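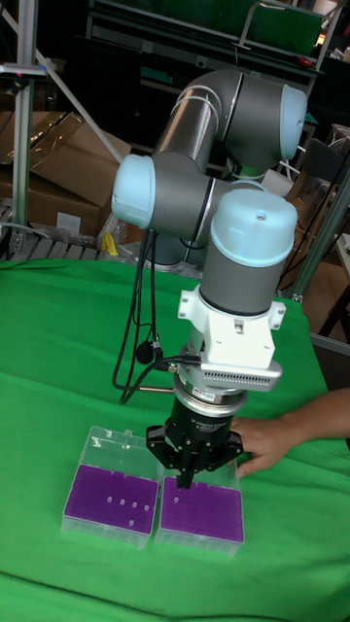

Page last updated: March 2021

Print this page | E-mail this page

Student Project Report: Storage and Reuse of Pipette Tip Boxes
Dikeck College, Laboratory Practice Program

1. Purpose

The project examined how pipette tip boxes are stored, opened and returned to use in the Kazlauskienė Teaching Laboratory. Students had reported that partly used boxes were often set aside and replaced with full ones, and that the partly used boxes then remained on the shelves until the end of the term. The project group was asked to record current practice, to try a different arrangement on one table, and to make recommendations to the laboratory office.

Boxes of the type studied are clear plastic with a purple rack inside. Tips stand upright in the holes of the rack, and a lid protects them when the box is not in use. The contents can be judged through the sides, although reflections on the plastic make this harder under the ceiling lights.

2. Background

Before the project, boxes were kept in a wall cabinet and carried to the tables as needed. The laboratory office ordered refills from Skakent twice a year. No written rule stated when a box should be considered finished, and the tables followed different habits. Some groups emptied a rack completely before opening another. Others opened a new box at the start of each session.

A review of the shelves at the start of the project found 306 boxes, of which 100 had been opened and were still partly filled. The group considered this the main finding of the first stage, as the opened boxes took up space and could not be used for work that requires sterile tips.

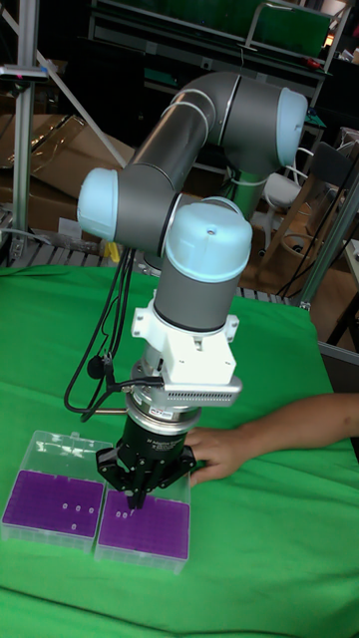
Lamness, January

3. Arrangement of the table

The trial table was covered with a bright green cloth. The cloth was chosen for contrast, so that dropped tips and caps could be found quickly, and it also kept the boxes from sliding. Two boxes were placed side by side toward the front. One was designated the working box and the other the receiving box.

Students were asked to observe the following rules:

- Take from the working box until it is empty, starting at one corner and continuing along the row.
- Close the lid of any box that will not be used during the session.
- Place leftover pieces in the receiving box. They are to be used for practice work only.
- Do not write on the lid. Use a removable label on the side.

The second rule was the least observed. Several groups found that an open lid leaned into the space of the neighboring box, and they moved the boxes apart to make room – this led to longer reaches and to more dropped tips. 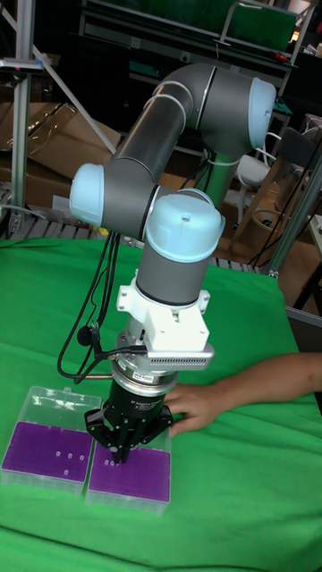 Figure 3. Two clear pipette tip boxes placed side by side on the green cloth.

4. Results

The trial covered 40 sessions. At the close, the number of opened and partly filled boxes on the shelves had been reduced to 50. The remainder had been emptied in use or combined with others of the same size for practice work.

Combining boxes took longer than expected. Tips of different lengths look alike from above, and racks that appear to match do not always fit the same base. Two members of the group spent most of one afternoon separating sizes that had been mixed before the project began. The group recommends that mixed boxes be discarded
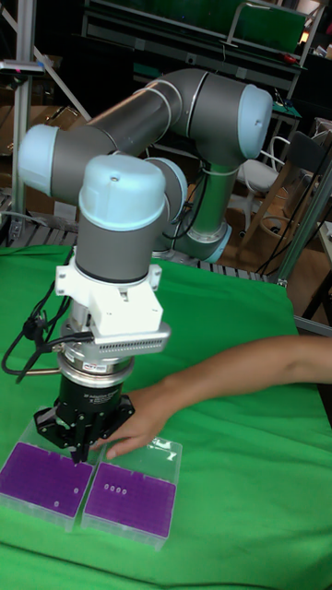 or set aside for demonstrations, as the time required to sort them is not justified by the value of the tips recovered.

Comments from students were generally favorable. The most frequent request was for a fixed position for each box – marked on the cloth with tape or stitching – so that the arrangement could be repeated from one session to the next.

5. Recommendations

5.1 The laboratory office should adopt a written rule that a new box is opened only when the working box is empty.
5.2 Positions for two boxes should be marked on each table cloth.
5.3 Partly filled boxes should be kept on a separate shelf, grouped by tip length.
5.4 The refill order should be reviewed against shelf stock before it is placed.

6. Limits of the project

One table and one type of box were studied. Filter tips were excluded, and the effect of the arrangement on sterile work was not tested.

Print this page | E-mail this page

Related items
Labeling of Shared Reagents: Student Project Report
Care and Washing of Table Cloths in Teaching Laboratories
Cabinet Plan, Kazlauskienė Teaching Laboratory
Guidelines for Submitting a Project Report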